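Zuvamham Countertop Oven Guide
Section 4: First Heating and Everyday Use
By Fionnuala Scanlon
August
6 min read
59 shares | 3 comments

This section covers setting up a countertop toaster oven in a small kitchen, running it empty for the first time, and using it for ordinary meals. Read Section 3 first if you have not yet chosen an outlet.
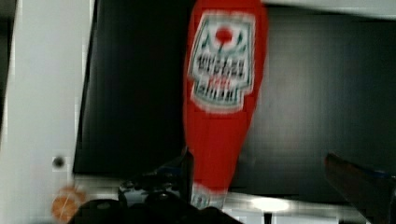
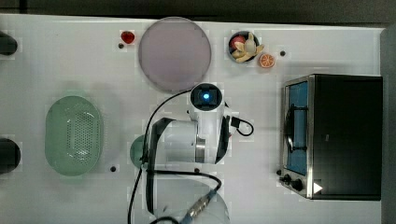
4.1 Choosing the spot

1. Place the oven on a flat, level surface that can take heat. Press down on each corner in turn. If the oven rocks, adjust the feet before going further.

2. Leave at least four inches of open space at the back and on both sides, and keep the top clear. Nothing should be stored on top of the oven, even when it is off.

3. Check that the door opens all the way down without touching anything.

4. Run the cord straight to the wall outlet. Do not use an extension cord or a power strip.

CAUTION: Keep curtains, paper towels, and plastic containers well away from the oven. The outside gets hot enough to melt thin plastic.

4.2 First heating

A new oven has a light coating of oil on the heating elements from the factory. It needs to be burned off before you cook food. Expect some smell and a little smoke. Both should stop before the end of the cycle.

1. Take out the rack, the crumb tray, and any cardboard or tape. Look behind the rack supports, where a strip of tape is easy to miss.

2. Wash the rack and tray in warm soapy water. Dry them fully and put them back.

3. Open a window or turn on the range hood.

4. Turn the function knob to BAKE and the temperature knob to its highest setting.

5. Set the timer for 20 minutes and close the door.

6. When the timer rings, turn both knobs to OFF, unplug the oven, and let it cool with the door open.

NOTE: If you still notice a smell, repeat the cycle once. If there is smoke the second time, stop using the oven and see Section 9.

4.3 Rack position

The rack fits in three positions. Use the lowest for roasts and deep dishes, the middle for cookies, toast, and frozen foods, and the highest for broiling thin items only. Food should sit at least one inch below the upper elements. Bread rises as it bakes, so allow for the finished height of the loaf.

To move the rack, wait until the oven is cool. Lift the front edge slightly, slide it out, and insert it in the new position with the raised lip at the back.

4.4 Baking

1. Set the rack and close the door.

2. Turn the function knob to BAKE and choose a temperature. If your recipe was written for a full-size oven, begin 25 degrees lower.

3. Preheat for seven minutes.

4. Put the food in the center of the rack and set the timer. For times under 10 minutes, turn the timer knob past 20 first and then back to the time you want. The spring does not wind fully on a short turn.

5. Check the food when two-thirds of the time has passed. Small ovens brown unevenly, and most pans need to be turned once.

CAUTION: Do not line the crumb tray with foil. It traps heat against the lower elements — this is the most common cause of damage reported to our service desk.

4.5 Cleaning after use

Unplug the oven and let it cool for 30 minutes. Empty the crumb tray every time. Wipe the inside with a damp cloth and a drop of dish soap. Do not use steel wool, as loose strands can touch the elements and cause a short.

Clean the glass only when it is cool. Cold water on hot glass can crack it.

Spare racks are part number 537, and crumb trays are part number 100. Both can be ordered through the Plevbridge parts counter, which is closed on Tuesday. Older trays marked 69 have a shorter handle but fit the same slot.

Checked by Arnout Schouten
Next: Section 5, Broiling and Toasting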